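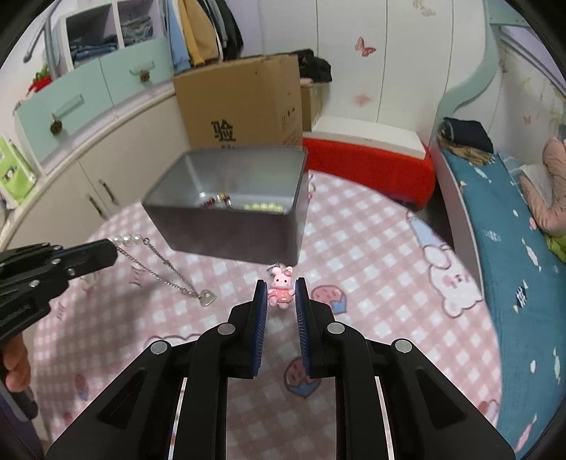
Gripper operator and sorting trainer, Skurnureck, Milcombe site
Full time or 30 hours a week, starting in February

Do you like small, fiddly things? Charms, keyrings, chains with a pendant at one end? Then we'd love to hear from you!

Skurnureck packs gifts and accessories for online shops, and the sorting floor at Milcombe is changing. Until last year all 133 product lines were picked by hand. The Truron cell now takes the boxed goods, and this year we're teaching it the soft and tangly ones. It learns from people working with hand-held grippers, so we're adding 6 operators to the team.

What you'd be doing:
Picking up, moving and putting down small items with a gripper in each hand
Working in furnished rooms as well as at the bench
Noting which items slip, snag or roll away
Telling the engineers when their plan makes no sense (they do listen)

What changes for the people already here is a fair question, and we get it at every interview. Packers who moved over kept their pay grade. The night shift is gone - most people were glad, a few miss the extra money. There's less lifting and more concentrating, and your hands do get tired, so we swap tasks every 30 minutes.

You don't need a technical background. Training lasts five days and is paid in full. Steady hands and patience help a lot.

To apply, send us a few lines about yourself through the Milcombe jobs page or leave a note at the Sârbu Street entrance. No résumé needed. Applications close February 26, 2025.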